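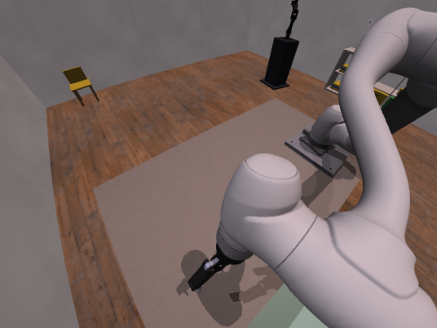

Figure 1. The two-arm cell in the simulated living room, gripper over the rug.

Progress report to the fund: review of the Nellavier home-arm simulation kit
2025-05-15

Thank you again for your patience while we got this one moving. Our last letter to you, in February, was mostly about delays and licence paperwork, and I'm very pleased that this one can be about the kit itself. The short version, for those reading between meetings, is that Nellavier does most of what we hoped, that we have two real complaints, and that we would like to carry on to the second stage with the money already set aside.

As you'll remember, the grant was to find out whether a small organisation like ours could plan and rehearse household tasks for a robot arm on a computer before anyone spent money on hardware. The Camton centre wants to offer this as a service to people who need a hand at home, and the question from your side was a fair one: is the software good enough to trust for the early work, or would we be paying for pretty pictures?

We set Nellavier up on the two desktop machines at Camton, and a third was added at Indport once the first pair were behaving. Installation took most of a day on each. The written guide is friendly, but it assumes you already know which graphics driver you have, and we lost a whole afternoon finding that out (our own fault, I suspect, but other buyers will lose the same afternoon). After that, things went along nicely.

The room we have spent most of our time in is the one in Figure 1, with its wooden floor, big rug and yellow chair near the back wall. It comes with the kit, and we chose it over the plainer practice rooms so that the arms would be working among ordinary furniture. White arms of this size look rather grand in a living room! The base of one arm sits on a flat grey plate on the rug, and moving that plate to a new spot is a simple matter of dragging it and waiting for the program to catch up.

Since February we have completed 1,091 trial runs. Most were plain reaching exercises, where the gripper comes down over a chosen spot on the floor and stops short of touching. They are dull to watch, but they told us a great deal about how steady the planning is. Of the 12 household tasks in our original proposal, we have now built nine, and the remaining three are waiting on soft objects such as towels, which the current version handles poorly. I'll come back to that.

What we liked. The arms move smoothly and the joints keep to their limits without our having to nag them. Shadows and lighting can be changed from one menu, and this turned out to be handier than it sounds, as the shadow under the gripper is a great help in judging height on a flat screen. New staff were running their own trials after nearly 18 hours of practice, spread over a few weeks, and they were cheerful about it.

What we liked less. Cloth is the big one. A folded towel behaves like a tray, and no amount of fiddling with the settings has cured it. The other complaint is the way two arms in the same room are planned. Each one plans its own path well enough, but when they share a small patch of floor the program stops and asks the operator to sort it out. It stopped in this way 43 times during our runs. Support answered every message we sent, usually by the next morning, and say both matters are on their list, though they wouldn't give us a date.

We also had a look at Lazaridis, the other package named in our proposal. It's quicker to install and it copes with towels a little better, but its rooms are bare and furniture has to be brought in piece by piece. For our sort of work we would still choose Nellavier. If the cloth problem is still there at the end of the second stage, we'd want to look again.

Spending is within the agreed budget, and the third licence was covered by what we saved on training. The full sheet is attached separately. Over the coming months we plan to finish the remaining tasks as far as the software allows, repeat the reaching exercises with the furniture moved about, and write a plain guide to setting up that other small groups can use. We'd be delighted to show any of you the room on screen at Camton, and the kettle is always on.

Related items
Progress report: licences and set-up, February
Nellavier kit: installation notes for Camton and Indport
Lazaridis: first impressions
The household task list, revised
How to arrange a visit to Camton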